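Courses > Politics and Government > Comparative Elections > Handout 8

Who gets to watch the count?

Okay, picking up where we stopped. I promised you the Vemitz case, so read this before the seminar and bring the map.

Vemitz has 1041 registered voters and a town council of 14. Last October the mayor's race came down to eight votes, and the losing side (the Hasov list) asked for outside observers at the recount. The election board said no - the law lets only "accredited domestic persons" into the room. I love this case because everybody had a decent argument!
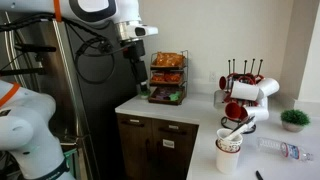 Lorraine Fairclough
Lecturer in Comparative Politics

So what does "accredited" mean? In Fastau you need 200 signatures and a form. In Vemitz the board just decides, and it doesn't have to give reasons, and I think that's where the trouble started. Observers can't change a result, remember - they watch, take notes and write a report.

For the seminar, read the Szűcs report, sections 2 and 4 (skip the appendix, it's long and pretty dull). Then write me half a page: would you have let them in?

Shares 14 | Comments 8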